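# Faltari 2 Teleoperation and Hand-Guiding Kit

Part no. 2153. Made by Irkia. Replaces the Modley pendant adapter.

The Faltari 2 lets an operator show a task to a robot arm in either of two ways. In hand-guiding mode the arm is released and moved by the wrist. In remote mode it follows a desktop input handle connected to the control box by cable. Both modes write to the same recording format, so sessions made in one can be replayed or edited next to sessions made in the other.

Recording starts and stops from the foot switch. The control box stores joint positions, tool position and switch state, and holds up to 1751 recordings before the oldest must be exported. Export is by network or USB.

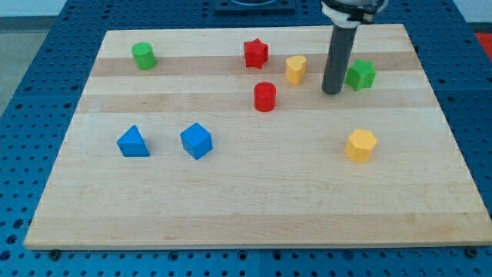

Pushing tasks are the usual starting point for remote mode. They need no gripper and no grasp planning, and a straight rod on the wrist is enough. The tool is carried with its tip just above the work surface and lowered beside the part to be moved. A striped maple board bolted to a perforated table gives a flat surface that stays put between sessions. Small wooden blocks make good parts: a cylinder, a cube and a star each respond differently to the same push, and operators should record all of them before moving on to production parts.

## Supplied

- Control box with power cord
- Input handle and cable
- Foot switch
- Wrist adapter plate

Rod tools, boards and tables are not included. Mkhize tool collars fit the adapter plate without modification.

## Setup notes

- Set the tool length before the first recording. Changing it later invalidates stored tool positions but not joint positions.
- Set the lower height limit slightly above the work surface. The limit applies in remote mode only.
- Motion scaling is adjustable. Start at 71 percent for new operators.
- Hand-guiding requires the payload value to be correct. An arm that drifts when released has the wrong value entered.

Firmware released before May must be updated before the foot switch is connected.

Page revised Feb 27, 2018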